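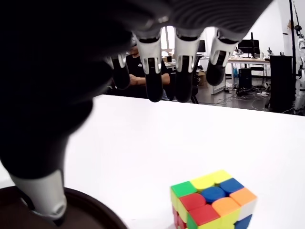 Laut Foulkes läuft der Würfel nach 300 Drehungen leichter als am ersten Tag.

Drehwürfel Grusteck
Farbige Kacheln ohne Aufkleber, Lieferung verdreht. Zum Lösen auf fester, ebener Fläche ablegen.

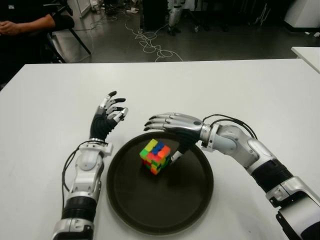

Tablett Zernemstead
Rund, dunkelbraun - auch einzeln lieferbar. Artikel 2000.
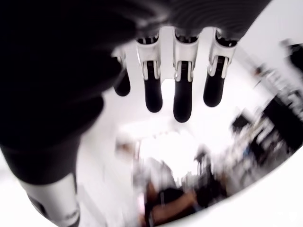
Finger mit schwarzen Kuppen

Pflege: trocken abwischen, kein Lösungsmittel.
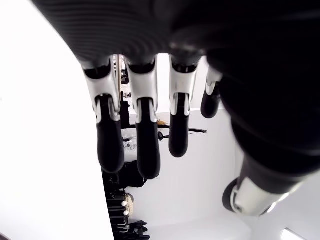
Hand von unten, heller Raum

Versand ab Lager Galtdale, Annahme bis 13 Uhr.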